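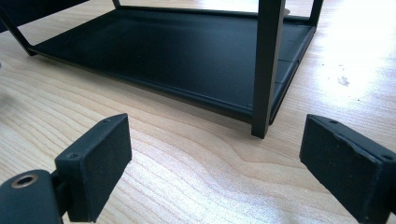 Black metal stand on a wooden table.

Give me the long table every time

I have eaten at restaurants with white cloths and restaurants with none, on a harbour wall out of a paper bag, and once in the back of a butcher's van, and I'd still pick the long table. One table, everybody down both sides, dishes passed from hand to hand, and whoever grew or pressed or cured the thing sitting within shouting distance. We should have more of these dinners in this valley, far more than the handful we get each summer, and I think we should have them in winter too.

I know how they look from outside. A long table dinner can seem like something for visitors with a hire car and a weekend to fill, and the prices don't always help. But go to one at Plonine in January, when the vines are bare sticks and the car park is mud, and you'll find it's mostly neighbours. Last time I had a retired bus driver on my left and a girl on my right who was doing her first season in the Dunitz cellars, and the two of them argued about pickled walnuts for most of the main course. (She was in favour. So am I!) You don't get that at a table for two.

The food gets better as well, and I mean the actual cooking. A kitchen sending out a menu of fourteen dishes has to keep a bit of everything ready and hope. A kitchen feeding one table cooks one meal, at one time, and can put the whole of its attention on the lamb. At Chornovol they do shoulder overnight with nothing but salt, bay and the heel of yesterday's white, and it comes out on boards with a bowl of beans at each end. I've tried to copy it at home 3 times and mine is never as good, partly my oven and partly that I can't leave it alone.

And the wine! There is no better way to get to know a local wine than drinking it with a plate of something from the next field. Tasting rooms are fine, I like a tasting room, but a thimble of red at eleven in the morning with a dry cracker tells you very little. Put the same bottle next to a slice of Grarkari blue and a spoonful of quince and it wakes up. I went off their ordinary table red for years, thought it was thin and a bit sour, and then had it with fatty sausages on a cold night and went home with a case.

So why winter? The easy answer is that the growers have time. In the picking months they're asleep on their feet, and it's not fair to sit one at the head of a table and expect stories. By January they're pruning in daylight and free by five, and they love to talk. The vegetables are good too, whatever people say. Leeks, celeriac, all the cabbages, chicory if someone's been forcing it in a shed. I'd take a dish of leeks in mustard over another tomato salad, and I like tomatoes.

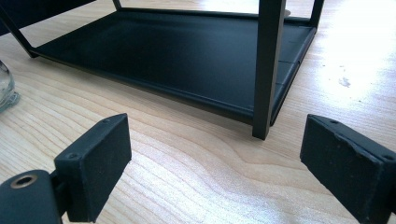

Lorne Friesen thinks I'm being romantic. He wrote to me after I'd made the same case in my last column: "You forget that a hall has to be heated. I went to a winter dinner where I kept my coat on through the cheese, and the gravy had a skin on it before it reached my end. Give me a small warm room and a waiter." I laughed, and he's right about the gravy. Cold plates have spoiled plenty of good cooking. But warm plates aren't hard, and neither is soup in lidded pots, or a stew that goes round in the dish it was cooked in. Serve from both ends and the middle. Keep the numbers down to what the room can take. I'd also say wear a jumper, though I suspect Lorne was already wearing his.

The price matters more to me. If a dinner only works with five courses and matched glasses, then it'll only ever be for some of us, and I'd be sorry about that. I'd love to see one every fortnight with a single pot, good bread, a green salad, cheese, and a jug of whatever's open. Let people bring a pudding. Some of the best things I've eaten came to a table under a tea towel, including a steamed marmalade pudding at Plonine that I still think about, and whose maker will not give me the recipe however nicely I ask.

The Dunitz lot tell me they're thinking about opening their barrel room for a few evenings after New Year. I've told them yes, please, and that I'll peel things. If you've got a room, or a big pot, or a glut of squash going soft in the garage, go and tell them too.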